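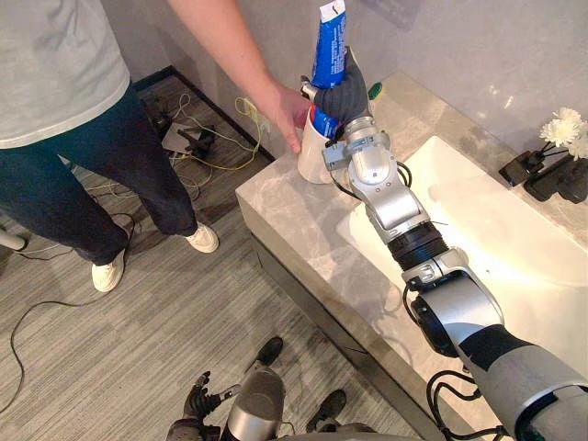
Home | Data | Docs | Releases | Contact

# Rodano Cross-Border Jobs Table

Data card, version 3. Last revised February 6, 2018.

## Summary

The table lists job announcements tied to foreign direct investment projects. Each row is one announced project: a plant, warehouse, call center, mine or office opened or expanded by a company based in another country. Version 3 holds more than 3,000 rows and covers 268 parent companies.

## Sources

Records come from company filings, investment agency notices and trade press. The press feed is supplied by Prullent and arrives as plain text. Filings are entered by hand. Where a filing and a press item disagree on the number of jobs, the filing is used and the press figure goes in `jobs_alt`.

## Fields

- `project_id` — stable across versions, never reused
- `parent_country` — country of the ultimate owner, not of the holding company
- `host_country` — where the work is done
- `sector` — Ramness sector code, top level only
- `jobs_announced` — whole number, blank if not stated
- `jobs_alt` — second figure, if any
- `capex_usd` — converted at the rate on the announcement date
- `status` — announced, open, delayed, withdrawn
- `source_type` — filing, agency, press

Blank and zero are different. Zero means the source says no new jobs will be added.

## Known problems

Announced jobs are not jobs filled. The `status` field is checked every 6 months, so a project withdrawn shortly after a check will still show as announced.

Construction jobs are left out when the source splits them from permanent ones. Many agency notices do not. Mining and energy rows are the most affected, and totals for those sectors run high.

Joint ventures are assigned to the partner with the larger stake. Even splits go to the foreign partner.

Retail franchises are not covered.

## Changes since version 2

- Sector codes moved to the Grigaitė mapping file, `sectors.csv`
- Duplicate rows for phased projects merged under the first `project_id`
- `capex_usd` no longer filled by estimate

The next status check is set for April.

## Use

Free for research and reporting with credit to the Rodano table. Cite the version number. Resale of the press-sourced rows is not allowed under the feed license.

Related

- Rodano Host Country Totals
- Ramness sector codes, full list
- Notes on currency conversion
- Version 2 archive

Contact the data desk | © 2018 Rodano | Back to top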